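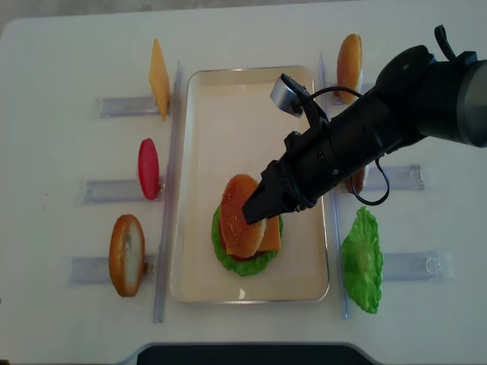
Burger Stacking Set with Tray and Clear Stands: My Review

I bought this one in July after going back and forth between it and the Escobedo sandwich set, and I'm still pretty happy I went this way. It's sold by Medance, it came in a box big enough to hold a pair of boots, and it was all set up on my white table before my coffee went cold (I drink slowly, but still!).

The food

The pieces are the reason to buy it. The sesame bun top is a lovely golden brown with little white seeds all over it, and the lettuce is properly ruffled so it sticks out past everything else the way it does on a burger joint menu. The cheese is a square slice in that yellow-orange color you only get from the cheese that comes in plastic sleeves. The tomato is red and shiny. I've owned play food where the tomato could have been a poker chip, so this made me happy.

One gripe: the lettuce is wide and the cheese likes to go on crooked, so if you want a neat stack you need to line things up as you go. I usually don't. A messy burger looks better anyway, and my nieces have much lower standards than I do.

The stands

I almost skipped the version with the clear stands and I'm so glad I didn't. You get short plastic strips that lie flat and run up to one long rail, and each slice stands on edge at the end of its strip. So you can see all your fillings at a glance and just pick what you want next, like a tiny deli counter. It beats digging through a bin for the cheese. 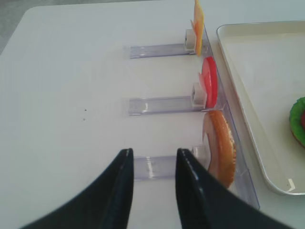 Cheese, tomato and bun lined up along the rail.

The little white clips do the actual holding. They have a decent grip on the slices, and the pieces come out with a gentle pull. The cheese has a bit of a lean to it in the clip, which bugged me for a day and then I stopped caring. The bun half is the chunky one, so I put it in last and give it a push.

Being clear, the strips pick up every mark. Mine already have some light scratches, and fingerprints are a given. I wipe them with a soft cloth on Thursday when I do the rest of the shelves, and that's plenty. Don't use the rough side of a sponge, I learned that one on a Bosgate cake stand years ago and I'm still annoyed.

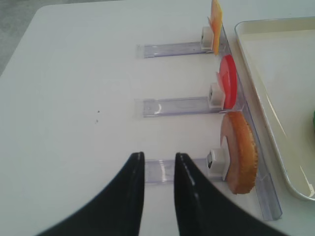 I'd also say measure your table first. With a rail on each side of the tray, the whole layout is wider than I expected from the listing, and on my old folding table it would have been hanging over. The tray itself is a nice cream color with a thin silver rim and rounded corners, and it could pass for something from a real diner. I've been tempted to serve cookies on it.

What I'd change: a printed card with a few burger orders on it would be great for kids, and I wish they sold spare clips. I wrote to the shop and they said to check back. The Vudamberg sets do come with order cards, but I like this food so much more that I'd still pick this one.

Would I buy it again? Yep, and I'm already eyeing a second one for my sister's place.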